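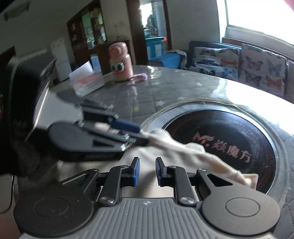
*Figure 6. Round induction cooktop set into a round table.*

## 4. Placing and starting the Pluvument dehumidifier

Read section 2 (Electrical safety) first. The unit must stand upright for four hours before it is switched on for the first time.

### 4.1 Choosing a spot

1. Pick a hard, level floor. Thick carpet blocks the lower intake.
2. Leave 400 mm of free space behind the unit and the same above the outlet grille.
3. Keep it away from stoves, radiators and cooktops, including cooktops built into a table (Figure 6). Steam and grease shorten the life of the filter.
4. Close the windows and outside doors of the room.

**Caution:** Do not stand the unit on a table, shelf or bed. The tank weighs more as it fills and the unit can tip.

### 4.2 Fitting the tank

1. Pull the tank straight out by the recessed handle.
2. Check that the white float moves freely.
3. Slide the tank back until it clicks. If the red light stays on, take it out and repeat.

For continuous draining, remove the rubber plug at the rear and push the hose on as far as the collar. The hose has to run downhill for its whole length. A loop or a raised section will send water back into the tray.

### 4.3 First run

1. Plug directly into a wall outlet. Do not use an extension cord.
2. Press **Power**. The display shows the current humidity.
3. Press **Set** until it reads 48.
4. Leave the unit running with the doors closed until the fan slows.

The fan keeps turning for a short time after the compressor stops. The noise you hear when it restarts is normal. If the display shows 68 or higher after a full day, see section 9.

### 4.4 Laundry mode

Laundry mode runs the fan at full speed and ignores the humidity setting. Hang wet clothes on a rack with a gap between pieces and point the outlet louver at the lower half of the rack. A garment laid out like the T-shirt in Figure 7 gets air on its upper side only, and the folds around the neck are slow to dry. Use a bed for folding, once the clothes are dry. Laundry mode switches off after 43 hours if you do not stop it sooner.

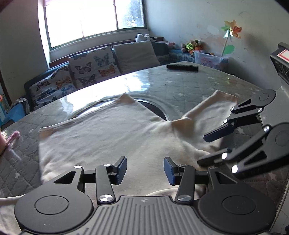
*Figure 7. T-shirt spread on a bed.*

**Note:** Dry knitwear flat on a mesh rack and turn it once.

### 4.5 Filter

Slide the filter out to the left every two weeks and vacuum the dusty side. Wash it in lukewarm water if it is greasy. Let it dry fully before refitting. Spare filters are sold by Randeck under the name Skinon.

*Text: Dorota Wilczyńska. Checked: Leszek Kołodziej. 12 February 2023*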